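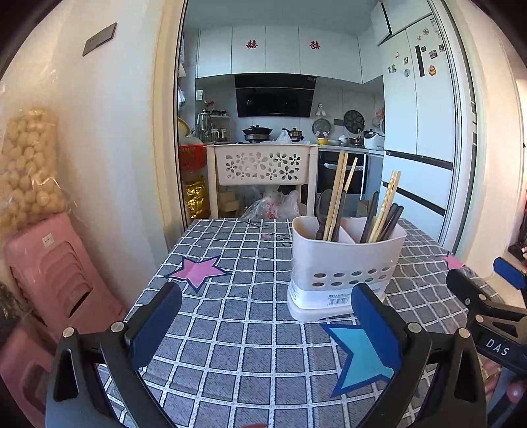 Utensil holder (tableware)

A utensil holder, also called a cutlery caddy, chopstick cage or chopstick drainer, is an open-topped container in which chopsticks, spoons and other long eating or cooking tools are kept upright. It serves both as a drainer after washing up and as everyday storage. The form common in East and South-East Asian homes is a small plastic box with rows of holes in its walls, divided inside into two or more compartments.

Contents
1 Terminology
2 Construction
2.1 Body
2.2 Compartments
2.3 Ventilation
2.4 Base and drip tray
3 Materials
4 Arrangement of contents
5 Placement
6 Cleaning and replacement
7 Wadow survey
8 See also

Terminology

Retail names are not consistent. "Caddy" is usual in British catalogues for a holder with a handle, intended to be carried to the table. "Drainer" implies a perforated base or walls. "Cage" is a literal rendering of a Chinese term and is applied to any holder for chopsticks, including those with solid walls. In this article "holder" covers all of these. Trays that lie flat in a drawer are treated separately.

Construction

Body

The body is normally a rectangular or oval box, taller than it is deep. Wall height is set by the length of the chopsticks to be held. Domestic chopsticks of the Chinese pattern are longer than Japanese ones, and a holder made for the shorter type may tip when filled with the longer. As a working rule, the wall should reach at least one third of the way up the longest item stored. Holders intended for ladles and turners have a wider base, or are fixed to a wall.

Corners are rounded on moulded types. A rolled rim stiffens the opening and stops the wall from bowing when the compartments are full.

Compartments

One, two and three compartments are the usual numbers. In a two-compartment holder the divider may be moulded in one piece with the body or may slide into grooves. A fixed divider is stiffer. A sliding divider can be lifted out for washing, but the grooves collect residue.

Dividers allow different kinds of chopstick to be kept apart. This is of practical use where a household owns more than one set, as pairs must be matched before each meal. Spoons share a compartment with chopsticks in most small holders. Forks and knives, where owned, are more often kept in a drawer.

Ventilation

Ventilation holes are arranged in rows, most often round, less often slotted. They admit air to the lower ends of the contents, where water gathers. Holes near the base have the greatest effect on drying time. Holes higher up lighten the moulding and help air to leave, but weaken the wall if placed too close together.

Round holes must be narrower than the tip of the thinnest chopstick, or tips will catch in them as the chopsticks are dropped in. Tapered chopsticks with pointed ends catch more readily than blunt ones.

Base and drip tray

Three arrangements are found: a solid base, a perforated base standing on short feet, and a perforated base with a removable tray. A solid base keeps the table or counter dry but holds standing water. A perforated base without a tray is suited to a draining board only. Stock labels and barcodes are commonly stuck to the body low down or to the underside, and are frequently left in place in use.

Materials

Plastic is the most widespread material for household use, usually polypropylene. It is light, does not rust, and can be moulded with holes and divider in one operation. White and pale colours predominate. They show staining earlier than dark colours.

Stainless steel holders are formed from perforated sheet or welded wire. They tolerate boiling water and are preferred in canteens. Wire types need a finer mesh or a pierced plate at the base to stop tips passing through.

Ceramic holders are heavy and stable. They are slow to dry inside unless pierced, and chip at the rim.

Bamboo and wooden holders are sold mainly for dry storage. They are not suited to receiving wet chopsticks.

Arrangement of contents

Chopsticks may be stored with tips up or tips down. Tips down protects the eating end from being handled and from dust, but places it in the dampest part of the holder. Tips up dries the eating end first and exposes it to touch. Both practices are common, and many households follow neither one strictly. Spoons are stored bowl upwards in nearly all cases, the bowl being too wide to pass between the other contents.

Overfilling is the chief cause of poor drying. Bundles packed tightly against one another hold water between the sticks whatever the number of holes in the wall. Untreated wood and bamboo are affected most, lacquered wood less, and metal and melamine least.

Placement

Holders are kept beside the sink, on the worktop near the cooker, or on the dining table. Placing the holder on the table saves laying each place and is usual in small flats where the kitchen opens directly off the eating area. Its drawbacks are exposure to dust and the risk of drips on the tablecloth. Wipe-clean cloths reduce the second of these.

Cleaning and replacement

The holder should be emptied and washed with hot water and detergent once a week. Particular attention is needed at the inside corners, the edges of the holes and the foot of the divider, where a slippery film forms. A bottle brush reaches most of these. The holder is then left upside down until dry.

Chopsticks showing black spots, splits or a lasting sour smell should be discarded. A plastic holder is replaced when the base has become cloudy or cracked.

Wadow survey

In July a household goods survey in the district of Wadow, compiled by Analyn Lagman for the Tolentino Housewares Register, recorded 700 kitchens. A perforated plastic holder was in use in 199 of them. A further 11 had a ceramic holder. The remainder used drawers, jars or the basket of a dish rack. Depth of wall and number of holes were not recorded.

See also

Chopstick rest
Cutlery tray
Dish rack
Plate drainer
Tablecloth

This page was last edited on 5/18/20.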